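Capítulo 6
La mesa compartida: comer juntos como hecho social

Objetivos del capítulo

Al terminar este capítulo, el estudiante podrá distinguir entre alimentación y comensalidad, reconocer las reglas que ordenan una comida en grupo y aplicar una ficha de observación sencilla a una comida de su propio entorno.

6.1 Una pregunta de partida

En el pueblo de Trulthorpe, donde la antropóloga Myrto Panagiotou vivió durante 19 meses, las familias cenaban a una hora que a ella le parecía demasiado temprana. Las primeras semanas llegaba siempre cuando los platos ya estaban recogidos. Nadie le reprochaba el retraso, pero tampoco le volvían a poner el plato. Le daban pan y queso en la cocina, de pie, y conversaban con ella desde la otra habitación. En su cuaderno de marzo escribió: «Hoy he llegado a tiempo y me han dado una silla. Es la primera vez que me preguntan por mi madre».

La anécdota es pequeña, pero contiene casi todo el tema de este capítulo. Panagiotou había comido todos los días en la misma casa y, sin embargo, no había comido con la familia. Entre las dos cosas existe una diferencia que las ciencias sociales estudian desde hace mucho tiempo, y que en español se expresa con una palabra de uso poco frecuente: comensalidad.

Llamamos comensalidad al hecho de comer con otras personas en un mismo lugar y en un mismo momento, según unas reglas que los participantes conocen. La palabra procede del latín mensa, mesa. Conviene advertir que la mesa no es obligatoria. Muchas sociedades comen sentadas en el suelo, alrededor de una bandeja común, y sus reglas no son por eso menos exactas.

6.2 El mueble y la regla

Cuando hay mesa, su forma tiene consecuencias. Una mesa rectangular y larga crea cabeceras, y las cabeceras suelen tener dueño. Una mesa redonda disimula las jerarquías, aunque no las elimina: siempre hay un asiento más cerca de la cocina, y casi siempre lo ocupa la misma persona. La mesa plegable, por su parte, permite comer en grupo a quienes no disponen de un comedor. Se abre para la ocasión y después se guarda, de manera que la misma habitación puede servir para dormir, para estudiar o para recibir visitas.
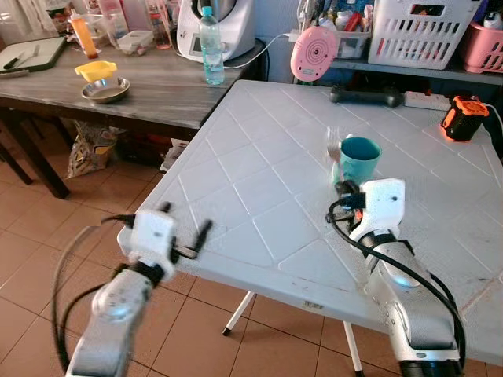
También los utensilios distribuyen a las personas. El cubierto individual, hoy tan habitual en Europa, supone que cada comensal tiene un territorio propio, delimitado por el plato y el vaso. Donde se come de una fuente común, el territorio se marca de otra forma: cada uno toma los alimentos de la parte que tiene delante, y se considera de mala educación alargar la mano hacia el lado contrario. En los dos casos hay una frontera. Lo que cambia es el modo de dibujarla.

Johannes Van der Merwe, que estudió los comedores obreros de la antigua fábrica Graltance, observó un fenómeno parecido con los asientos. Ningún reglamento los asignaba. Había 28 plazas libres en cada turno y los trabajadores se sentaban cada día en el mismo sitio. Si un empleado nuevo ocupaba por error el lugar de un veterano, no recibía ninguna protesta; recibía silencio, y al día siguiente buscaba otro asiento. Van der Merwe llamó a esto «regla sin texto», expresión que usaremos varias veces en los apartados siguientes.

6.3 Tres niveles de análisis

Para ordenar las observaciones, en este manual separamos tres niveles:

Nivel material. Comprende los alimentos, los muebles, los utensilios y el espacio.

Nivel temporal. Se refiere a la hora, la duración y el orden de los platos.

Nivel relacional. Se pregunta quién come con quién, quién sirve, quién habla y quién puede levantarse primero.

La separación es útil para el estudio, pero en la práctica los niveles se mezclan. El caso de Trulthorpe comienza en el nivel temporal (la hora de la cena) y termina en el relacional (la pregunta por la madre).

Términos clave: comensalidad, regla sin texto, territorio del comensal, nivel relacional.

Actividad inicial

Elija una comida en la que participe esta semana y tome notas después de terminarla, nunca durante la misma. Escriba media página sobre uno solo de los tres niveles. Guarde el texto, que será necesario para el ejercicio del apartado 6.5.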